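**Talk notes: looking after wooden worktops and tables**
Village hall version, 30 minutes with questions. Slides in the Pestden folder, same order as last time.

**Start**

- Say who I am and where the workshop is (Irkham, behind the old dairy).
- Ask who has a wooden table at home. Ask who knows what finish is on it. Fewer hands the second time.
- Tonight covers oil, wax and varnish. Not French polish, that needs its own evening.

**Finding out what you have**

Put a drop of water somewhere out of sight and leave it a few minutes. If it soaks in and darkens the wood, the surface is bare or the oil has worn away. If it sits in a bead, there is still a working finish. Mention that old varnish can bead in one spot and soak in the next, so try the middle of the table as well as the edge.

Pass round the three sample boards. Get them back before the break, one went missing at Cernham.

**Daily cleaning**

Damp cloth, well wrung out, then a dry one. A drop of washing-up liquid if it's greasy. No bleach, no scouring pads, no spray polish with silicone in it. Silicone gets into the grain and the next coat of oil won't take evenly. I had to sand a whole Entili worktop back for that reason, and it cost the owner more than the oil would have done for years.
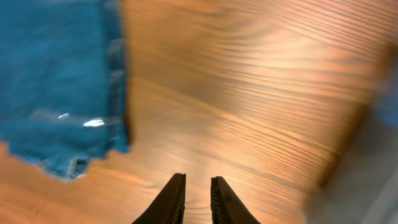 *Slide 6. Blue cloth on a wooden surface.*

Cloths: any soft cotton or microfibre will do. Wash them without fabric softener. Keep the oiling cloths apart from the cleaning ones.

SAFETY, say this slowly. Oily rags can heat up and catch fire on their own if they're left in a heap. Lay them flat outdoors to dry, or soak them in water before they go in the bin.

**Re-oiling**

1. Clean, and let it dry overnight.
2. Sand lightly with the grain, 180 grit then 240. Wipe off the dust.
3. Thin coat of oil. Wait as long as the tin says.
4. Wipe off all the extra. Most sticky tables come from skipping this.
5. Second coat the next day.

Kitchens need it twice a year, a dining table once. I do mine in March and again when the clocks go back.

**Rings and scratches**

White rings are usually in the finish, black ones are in the wood. For white, try a little wax on a soft cloth first. For black, sand or live with it.

**Questions**

Someone will ask about olive oil. It never hardens and can go rancid. Leaflets are on the table by the door.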